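Home | Guides | Household | Storage | Contact

Drying and storing citrus peel at home

By Mal-soon Lim
August

Dried mandarin peel keeps for a year or more if the moisture is taken out slowly and kept out. The method below uses a domestic oven on its lowest setting. A dehydrator will do the same work, but the times differ between models and are not given here.

Choosing the fruit

Use ripe mandarins with firm skin. A bumpy skin is no fault, and such fruit often peels more easily. Reject any with soft patches or mould near the stem. Waxed fruit should be scrubbed in warm water and dried with a cloth before peeling. For one 300 ml jar of finished peel, buy more than 2000 g of whole fruit.

Peeling

1. Remove the stem.
2. Score the skin from top to bottom with a small knife, without cutting the flesh.
3. Lift the peel away in wide pieces.
4. Scrape off the thickest white pith with a teaspoon. A thin layer may stay.
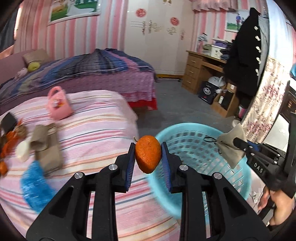
Drarkendale, August

Drying

Set the oven to its lowest temperature and leave the door open by the width of a wooden spoon handle. Lay the peel on a wire rack in one layer, outer side down. Turn it every hour. Pieces are ready when they snap – if they bend, return them to the oven and check again after 20 minutes. Let the peel cool fully before it goes into a jar. Warm peel gives off vapour, which settles on the glass and brings on mould.

Weigh the peel before and after. My last batch went in at 694 g. Keep a note of both figures, as the loss in weight is a better guide than colour when you repeat the work with the same kind of fruit.

Air drying is possible in a heated room with low humidity. Thread the pieces on cotton string, spaced so that they do not touch, and hang them away from direct sun. Urho Lehtinen of Gumora dries his this way over a stove and allows nine days.

Storage

Use glass jars with tight lids. Keep them in a dark cupboard away from the cooker. Open each jar after one week and bend a piece. If it has softened, dry the whole jar again. Grind only what is needed – ground peel loses its smell within weeks.

Related guides

Storing root vegetables in sand
Lining a larder shelf
Drying bay and thyme
Cleaning old preserving jars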